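In praise of the slow reply

My aunt kept her letters in a hatbox, and when she died there were 70 of them from one friend in Hellodier, a woman she had met on holiday before I was born. Most ran to a couple of pages. Some began with an apology for the delay and then carried on as if no time had passed at all, straight into the price of coal or a quarrel over a hedge. I read them all over December, with a blanket on my knees and the phone in another room, and I have been thinking ever since about how quickly we now expect people to answer us.

I am as bad as anyone. I send my sister a message and then look to see whether she has read it, and if she has and says nothing I start to wonder what I've done. (She is usually making tea, or driving, or simply doesn't feel like talking to me, and all of those are perfectly good things to be.) My aunt would post a letter and go and do the garden.
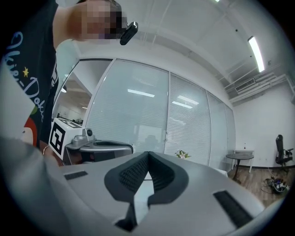

Stodmont Staff Social Club

What I'd like, and I know it sounds a small thing to ask for, is for us to stop saying sorry when we take three days over a friendly note. Work is another matter, of course, and so is anything to do with hospitals, children or lifts from the station. But a chatty message about somebody's new kitchen can surely wait until you have a cup of something beside you and a thought worth sending back. I would far prefer a proper answer in a week to a thumb in ten seconds, although I do like a thumb now and then, when I'm feeling low.

Sunita Baptiste told me over lunch that she finds silence hard, and that a quick word tells her she hasn't been forgotten. I do see that, and I've softened a bit because of it. Perhaps the kind thing is to let people know you're a slow one, as you'd tell them you don't eat fish, and then to be slow with a clear conscience.

I still owe a letter to the friend in Hellodier, who is very old now and wrote such a lovely one after the funeral. I have started it twice. It will go when it's ready, and I don't intend to begin it with an apology.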